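Journal Index > Food Studies > Section 3.2

Shares 147 | Comments 80

3.2 Cold Lunches in the Stotham Survey

The survey, begun in September, asked 488 households in Stotham and Jinevberg what was eaten at midday. Sandwiches were the most common answer in both towns. Sliced cheese was named more often than cold meat, as Cao found in an earlier study.

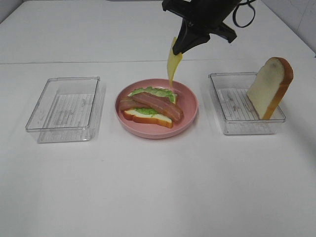
Figure 4. Slice of cheese held over a pink plate.

Households in Jinevberg bought bread less often and froze part of each loaf.
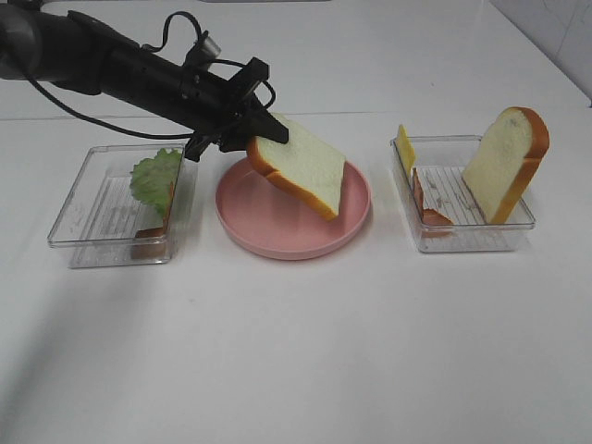 Price explained little of this difference. Distance to the nearest store, recorded for every household, was the stronger factor, and it is treated in Section 3.3 together with the Grosteson data.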